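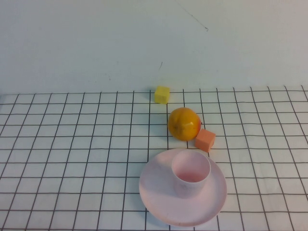
4. Cutting the liner to size

Read the whole section before you pick up the knife. Parts list is in section 2.

The Fastwood liner comes on a roll, 414 mm wide. Fits the Zimside wide drawer with a bit to trim. For the Zimside narrow drawer you cut it down a lot more, see 4.2.

4.1 Before you start

1. Unroll the liner the day before. Face down, books on the corners. It wants to curl back.
2. Take the drawer out of the cabinet. Don't try to do this with the drawer hanging on its runners.
3. Wipe out the drawer. Crumbs under the liner will show as bumps for ever.
4. Measure the inside of the drawer front, middle and back. Write down the smallest number.

Note: older Skjelbred cabinets are not square. If your three numbers don't agree, that's the cabinet, not you. Use the smallest one and live with a gap.

4.2 Marking out

Gridded paper under the work saves a lot of time. Any large sheet with squares will do, wrapping paper with a grid on the back is fine too.

1. Lay the sheet on the table and smooth it out from the middle.
2. Line up the factory edge of the liner with one printed line. Factory edge only, the cut end is never straight.
3. Mark the width with a soft pencil at both ends and once in the middle.
4. Narrow drawer: width is 190 mm. Measure anyway.
5. Join the marks with the steel ruler. Check against the grid. If the line drifts, rub out and start again.

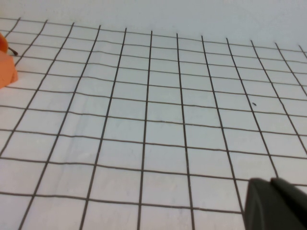 Fig. 4-1. Grid sheet for marking out.

Caution: the grid is for lining up, not for measuring. Printed squares are often a hair off. Take all lengths from the ruler.

4.3 Cutting

1. Put the cutting mat between the sheet and the liner. Skip this and you will cut the sheet, and the table.
2. New blade. Old blades drag and tear the foam layer.
3. Two light passes, then one firm one. Keep your fingers behind the ruler edge.
4. Cut the long side first, then teh short side.
5. Corners: snip off a tiny triangle at each back corner. The drawer has glue blobs there.

Caution: blade goes back in the handle between cuts. Every time.

4.4 Dry fit

Drop the liner in without peeling anything. It should lie flat and touch nothing at the sides. Bulge in the middle = too wide, take off a sliver and try again. Slivers only. You can't put it back.

Shallow drawers (77 mm sides): check that the divider still clears the cabinet rail with the liner underneath. Should slide shut without a scrape.

4.5 Sticking down

Praner strips come in the bag with the liner. 120 mm each, two per drawer.

1. Strips go across the front and back of the drawer floor. Not down the sides.
2. Press each one down with your thumb, full length.
3. Peel the top film off the back strip only. Lower the liner onto it.
4. Fold the front up, peel the front strip, let the liner roll down onto it.
5. Press and leave it over night before loading the drawer.

Note: if it goes on crooked you have a minute or so to lift it. After that the foam splits. Warm it with a hair dryer on low and pull slowly, may still come off in peices.

4.6 Offcuts

Keep them. The long strip from a narrow drawer fits behind the divider and stops the rattle. Go to section 5 for dividers.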